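Subject: Re: Vallico coupon booklet for grad students
From: Maarja Koppel

Prasert Bunnag wrote on May 10, 1999:

> Good news for anyone staying in Illby over the summer. Vallico will
> sell us their travel booklet at the group price, $25 each if 48 of us
> sign up. You get 2 free nights at any Leclerc hostel, half off the
> bus to Surard, and 49 coupons for shops and restaurants. Tyson
> already has one and says it pays for itself in a weekend. Please
> send me your name and a check by the end of the week.
>
> Prasert

I'd like to see the small print before anybody writes a check. I borrowed Tyson's copy last night and read all of it, including the gray pages at the back.

1. The free nights. You have to pay for the same number of nights first, at the desk rate. The desk rate at Leclerc is higher than what you get by calling ahead, and you can't call ahead and use the voucher. I did the sum for the Surard hostel and came out a few dollars behind. Maybe another town works out better, but I would want somebody to show me.

2. The bus. Half off is real, as far as I can tell. It is half off the full adult fare, though, and we already get the student fare with a campus ID. Zachary rides that line every other week. Zachary, what do you pay at the window now?

3. The shop coupons. I count 49, same as the cover says. A lot of them are for the same pizza place, and you can use one per visit. The luggage store has closed. The "free museum day" is for a museum that is free to students anyway.

4. Dates. Everything expires at the end of August. Tyson bought his last fall at the same price, so he had most of a year and we would get one summer. Did anyone ask Vallico about that, or for a lower price?

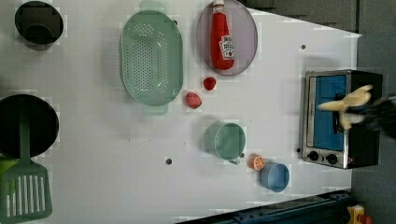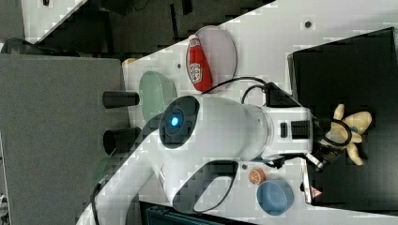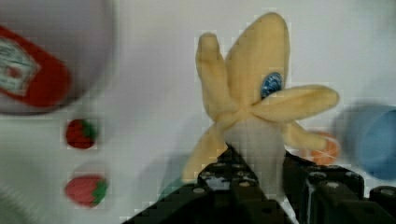
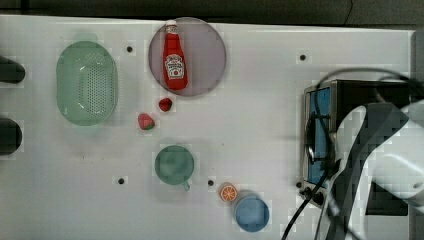
5. Refunds. There aren't any. If we come up short of 48 names, the form says the money turns into "credit toward a future edition." I don't want credit toward a future edition.

Ekrem told me he went through this with a different booklet at his old school and used it twice, both times for ice cream. I know that's one person. Still – Prasert, who at Vallico did you talk to, and would they put the group terms in a letter? I'll sign up if the numbers hold. Right now I only see them holding for somebody who travels every weekend and eats a lot of pizza.

Tyson, your copy is in your mailbox. I tore nothing out.

Maarja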